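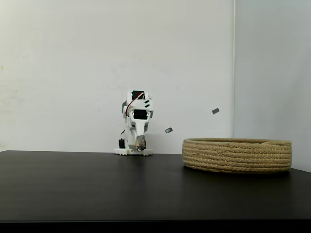

Small white arm, black tabletop.

# About Walden

We make software for people who have to put a drawing on top of a real thing and have the two line up. Phone, tablet, headset, whatever the customer already owns. Most of our work is overlays – you hold the device up to a pump or a wall or a half finished kitchen and our part of the code decides where the labels go and keeps them there when your hand shakes.

That's the short version. Longer one below, written between two deadlines, so bear with us.

## Where we started

Walden began as a contract shop. Two people, one rented room over a feed store in Ballico, California, a DSL line that went out when it rained. We took what came in. Inventory screens, a bit of kiosk work, a scheduling tool for almond hullers that is still running on somebody's desktop as far as we know.

The overlay work came from one customer, a company that serviced irrigation equipment up and down the valley. Their techs were carrying binders. Big ones. Half the pages out of date, the other half coffee. They asked if we could put the binder on a phone. We did, and it was fine, and then one of the techs asked why he still had to figure out which valve was valve C. Fair point. So we spent a winter getting the letter C to sit on top of the right valve through the phone camera.

First version was bad. Labels drifted, sometimes a foot or more, and in full sun it lost track completely. The techs used it anyway. We dropped the other contracts one at a time over the next couple of years and have done nothing but this since.

## What we make

Two products. We get asked for a third fairly often and the answer so far is no.

**Fallar** is the tracking library. It goes inside your app. You give it a model of the object or a set of reference photos, it gives you back a position and an angle many times a second, and you draw what you like. Runs on the device, no network needed once it's installed. A lot of our customers work in basements and pump houses so that was never really a choice.

What Fallar does well:

- hard objects with edges and corners
- the same object in different lighting, including one headlamp
- picking up again quickly after you look away
- older phones, within reason

What it does badly:

- anything soft (cloth, hoses, plants)
- chrome and mirrors
- rooms with the same window repeated down one wall
- snow

We'd rather you hear the second list from us before you sign than find it out in the field. If your job is mostly on the second list, call somebody else, and we can usually suggest who.

**Fallar Desk** is the authoring tool. It's for the person who knows the equipment but doesn't write code. Load the model, click where the note goes, type the note, publish. Most people are putting out usable work orders by the second afternoon. The undo history is short, we know, its being worked on.

## Who uses it

Service companies, mainly. Pumps, boilers, elevators, packing lines. After that, training departments, and a handful of museums who found us on their own and turned out to be good customers – picky about type, which pushed us to fix our text rendering. One theater uses Fallar to mark where set pieces go in the dark between acts. Did not see that one coming.

We have 273 active licenses at the moment. Smallest is a one-truck refrigeration outfit. We don't publish customer names without asking and mostly we don't ask, so there's no wall of logos on this page.

We don't do consumer filters, games, or advertising. Nothing against them. Different business, different hours, different investors.

## Avotiņš

People ask about the name on the Riga office door so here it is. Avotiņš was a separate company, a small one, doing camera calibration. If you bought a certain kind of surveying software a while back you probably ran their code without knowing. We licensed their calibration routine, then we licensed more of it, then we were on the phone with them every morning (evening for them), and in June of that year we merged.

They kept the name on the door and we kept it on the calibration module. If you see Avotiņš in a log file, that's the lens correction stage talking. Usually it's telling you the lens is dirty. Wipe the lens before opening a ticket, please.

The two offices split the work like this. Riga does calibration, the math underneath the tracking, and the nightly test runs. Ballico does Fallar Desk, device support, customer support and billing. There is a 10 hour time difference most of the year, which is good for bugs (somebody is always awake) and rough on meetings. We hold one joint call a week and try hard not to hold a second.

## How we work

Small teams, long releases. Two big releases a year plus fixes as needed. We used to ship every month and customers hated it – their techs would get used to a screen and we'd move a button. Now we move buttons twice a year and say so ahead of time.

Every release gets supported for three years. After that it keeps running, it just doesn't get fixes. Nothing shuts off. No license server that has to be reached before a tech can open a work order. We were burned by that as customers ourselves and won't do it to anyone.

Support is answered by people who work on the code. There's a rota. Everybody takes a turn, including the people who'd rather not. Phones open 9 to 5 Pacific, email gets picked up by Riga overnight. Typical first reply is same day. Typical *useful* reply, depends on the problem, some of the lighting ones take a week of sending photos back and forth.

Pictures and models you send us for support stay with us only untill the ticket closes, then they're deleted. If you need that in writing it's in the license, section on customer data. If your legal department needs it in different writing, send us the wording.

## Money

Privately held. No outside funding after the first small loan, which is paid off. We charge per device per year, with a flat price for Fallar Desk no matter how many people use it. Schools and public museums get half off. Price list goes out on request, same list to everybody, no haggling at quarter end. We know some purchasing departments enjoy that part. Sorry.

## Working here

Around 30 people across both offices. Hiring is slow and in small batches. Right now we want:

- a tracking engineer, Riga. Strong geometry, patient with bad footage.
- a technical writer, Ballico. The current manual was written by programmers and reads like it.
- part-time tester, Ballico. Must not mind standing in a pump house in August.

No degree requirement for any of the three. Send a page about something you built or fixed and what went wrong with it. Skip the cover letter. Everybody who writes gets an answer, might take two weeks.

We don't take summer interns in Ballico, no room. Riga takes a couple from the university, ask them directly.

Hours are normal hours. Release weeks are longer and you get the time back after. Field visits are part of the job for everyone – at least one a year, riding along with a customer's tech and watching them use the thing. Best source of bug reports we have, and you'll find out what gloves do to a touchscreen.

## Visiting

Ballico office is up the outside stairs, door on the left. Parking in back, please leave the loading area clear for the trucks. Call before you come – it's a small place and if we're all out on field visits you'll be knocking on a locked door. Nearest lunch is a drive.

Riga is third floor, buzzer marked Avotiņš, elevator is slow but it does come.

Demos are free and take two hours or so. Bring your own object if it fits through a door. If it doesnt, send us a model or a couple dozen photos ahead of time and we'll have something rough working when you get here. We would much sooner show you Fallar on your equipment than on ours, ours is rigged to look good the same as every demo anywhere.

## Getting in touch

Sales and pricing – use the contact form, pick "pricing". Goes to a real inbox.

Support – use the address on your license sheet. Include the device, the version number (bottom of the settings screen) and the log. Tickets without a log get a reply asking for the log.

Press – same form, pick "other". We're happy to talk about tracking, calibration and field software in general. No comments on other companies or on who might be buying who.

Mistakes on this page – also "other". The manual page on reference photos is out of date, we already know about that one.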